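SPM 239: Running Amateur Sport
Unit 2 handout: Handicaps, flights and what the numbers claim
Instructor: Despina Moldovan

Read before the seminar. Bring the Fevik results sheet and something to write on.

1. What a flight is supposed to do

Most amateur golf circuits sort their players into flights by handicap. The stated aim is that a weekend player who shoots in the nineties has the same chance of a prize as one who shoots in the seventies. Organizers repeat this so often that students tend to treat it as a finding. It is a sales claim until someone checks it, and very few circuits publish enough for anyone to check.

A flight has a top and a bottom. A player just above the bottom line is a favorite in one flight, and a player just below the line is an outsider in the next. Move the line by one stroke and you change who wins. Ask who draws the line, when, and whether they can see the entry list when they do it.

2. The Nartey circuit

Our main case is the Nartey circuit, which reported 2,533 entries last season. Look hard at that word. An entry is one player in one event, so a regular who turns up all season is counted again every time. The circuit's own membership list has far fewer names on it, and the brochure doesn't mention the list at all.

Of those entries, 1,535 came from players who had entered before in the same season. Bernice Addo, in the reading, takes this as proof of loyalty. It could be. It could also mean that the season pass was cheap and single entries were not. The data she uses can't tell the two apart, and she doesn't say so until a footnote.

3. Sandbagging

A sandbagger keeps a handicap higher than his real ability and collects prizes with it. Everyone in the amateur game has a story about one. Stories are poor evidence, mostly told by the people who finished second.

Atif Sethi's chapter on the Urkoslow events is better than most. He compares tournament scores with the casual rounds players posted in the weeks before. He finds a gap, and he calls it cheating. I would slow down here. Some players post only their bad rounds because they pick up on the last holes of good ones in a hurry to get home. Some practice on a harder course. Some get lucky for one afternoon. A gap tells you to look at a player's record. It won't tell you what was in his head.

Mansa Akolgo's reply to Sethi is short and worth your time, though her own remedy (a committee that adjusts handicaps by judgment) has problems she skips past. Who sits on it, and do they also play?
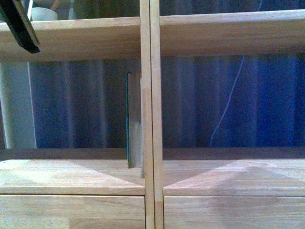
Wooden shelf board, front edge.

4. Prizes and money

Amateur status usually limits what a player may win, so circuits pay in shop credit and trophies. Check the current rules yourself; do not rely on a circuit's website for this. The Ellham tour described its prize table as "generous" for years without printing the entry fees next to it. Adwoa Appiah put the two side by side and found that the bottom flight paid in far more than it took out. Ellham answered that those players "come for the day out." Maybe they do. I'd like to see the survey.

5. For the seminar

Work in pairs. Take the Fevik sheet and redraw the flight lines one stroke higher, then one stroke lower. Write down which winners change.

Then write one paragraph on what you would need from Fevik before you believed its flights were fair. "More data" is not an answer. Name the column.

Reading: Addo, all; Sethi, Urkoslow chapter only; Akolgo, reply; Appiah, tables and notes.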